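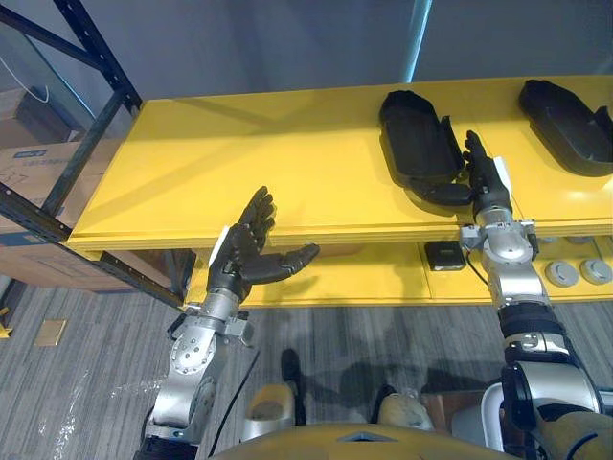

Yupin Phromma has spent most of her working life packing and sorting parts, first by hand and now as the person who decides what gets done by hand. She runs the light assembly floor at Farah, a supplier in Vamorbridge that ships to 468 small shops and repair counters. On a normal Tuesday her crew moves some 2,000 pieces from bins to shelves to boxes.

None of it looks hard. A worker picks up a molded black part, sets it down with the right end facing the right way, and reaches for the next. New hires learn it before lunch.

For a machine with two arms and two hands, the same chore is still a long list of problems. Black plastic on a shiny surface is tough on cameras, which have trouble telling the part from its shadow. A thin rim gives fingers little to hold. And if a part gets bumped a little out of line, the machine has to notice and change its plan.
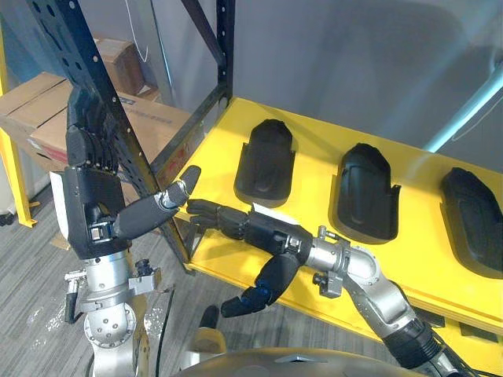

Phromma has sat through sales visits from two robot makers, Muvau and Irnside. She liked parts of both. "They can pick things up," she says. "I want to know what happens the 698th time, when someone has left the bin crooked."

That is the question for most shops her size. A fixed machine can already place parts faster than any person, as long as the parts never change. Farah changes its line every few weeks. A robot with hands is supposed to handle that, and the people who build them say it will. Few will give a date.
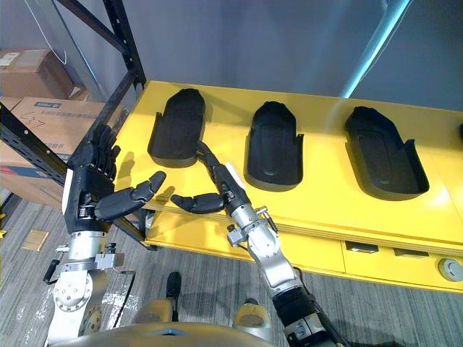 The home is further off. A shop floor has flat shelves and good light. A front hall has shoes in a heap, a wet umbrella and a dog. Lining up a row of shoes by the door is close to the work Phromma's crew does, but no two pairs are alike and somebody keeps moving them.

She expects to try one machine on the late shift, on a single shelf, with a person nearby. If it can get through a week without calling for help more than once an hour, she says, she will give it a second shelf.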